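Unit 7: Clearing a Workroom Floor
Course handout, Workplace Housekeeping, Sallalden site

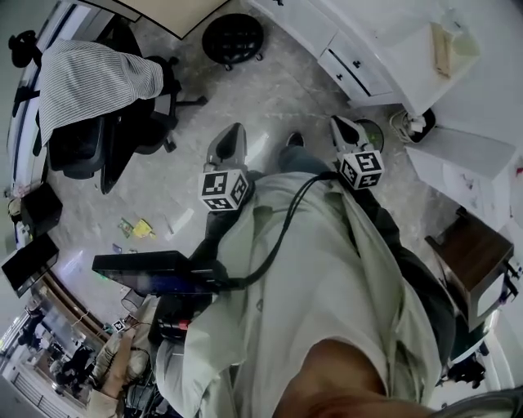

Figure 7.1. Workroom floor before clearing: paper scraps, office chair, round stool on casters.

7.1 Scope
This unit covers light debris on hard floors in rooms with movable seating. Wet spills and sharp waste are treated in Unit 10. Carpeted rooms follow the Demell procedure, handed out separately.

7.2 Terms
Loose debris: anything on the floor that can be lifted with two fingers. Paper scraps, strips and offcuts fall in this class.
Movable seating: chairs and stools on casters.
Draped item: cloth or clothing left over a backrest. Draped items are not debris and stay with the chair unless they touch the floor.

7.3 Order of work
Seating is moved first. A five-leg base hides small pieces, and a caster that rolls over a paper strip will carry it to another part of the room. Push chairs by the backrest and stools by the seat, one at a time, to the wall farthest from the door.
Pick up by hand before sweeping. Thin strips lie flat on tile or concrete and a soft broom tends to ride over them — lift one end first.
Sort as you go. Paper goes in the paper bin. Small items that are not paper go in the tray on the bench and are checked at the end of the session.
Sweep from the walls toward the center, then return the seating.

7.4 Mottled floors
Gray mottled surfaces conceal pale scraps. Yellow and green pieces are found easily; white ones are missed more often. View the floor from a low angle, from two sides, before signing the sheet. In the Mnguni rooms the lights must be at full setting for this check.

7.5 Time allowance
A room of the standard size is allowed up to 16 minutes, seating included. Rooms with more than 11 seats are split between two people.

7.6 Exercise
Using Figure 7.1, write the order in which you would move the seating and collect the debris. State which items you would leave in place. Bring the sheet to the Nalska room on 7th April.

Reading: Unit 6, sections on bins and labels.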